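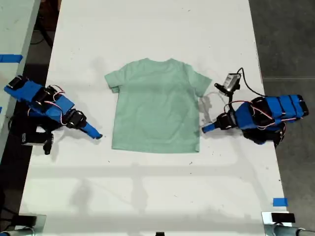
Estero Folding Gallery: Children's Short-Sleeved T-Shirts

Text and layout by Samuele Fontana
Last updated 2nd October

This page covers the starting position for the Estero fold, a flat fold for small shirts that are stored upright in a drawer or stacked on a shelf. The fold was worked out in August for the Harkard children's range and has been applied to 400 shirts. Adult sizes use the same order of steps but a different finished width, and are listed on their own page.

Starting position

Mint-green T-shirt, short sleeves, child's size. Face-down on a white table, collar at the top, one sleeve out to each side.
The bottom hem runs straight across. Faint wrinkles remain in the fabric.

Notes on the starting position

Face-down is standard for this fold. The sides are brought over the back, so the front of the shirt ends up on the outside of the packet.

Both sleeves are opened out fully before any fold is made. A sleeve tucked under the body adds a ridge that shows through light fabric.

Light wrinkles are smoothed by hand from the middle toward the hem. Do not pull on the collar. Ribbed collars stretch, and the two shoulders will no longer line up.

Scuffs and specks on a tabletop do not affect the fold. Wipe the surface first if they are loose dirt, especially for pale colors.

Fold order

Left side to the center line, sleeve turned back on itself. Repeat on the right.

Hem up to just below the collar. Press once with the flat of the hand, then fold in half again.

Turn the packet over. The front of the shirt now faces up.

Dimensions

Finished width: 183 mm
Tolerance: 5 mm either way
Drawer width, Borel insert: 400 mm (two packets side by side)

Measure the width at the middle of the packet. The folded edge near the shoulders is thicker and reads slightly wide. If a packet is over tolerance, open it back to the two side folds and reset those. Adjusting the last fold alone does not change the width.

Fabric

The figures are for plain cotton jersey. The Mazza brushed cotton is thicker and takes a looser second fold. Shirts with a large print should be folded with the hem brought up a little less, which keeps the crease off the print.

Related pages: Long sleeves / Adult sizes / Drawer inserts / Shelf stacks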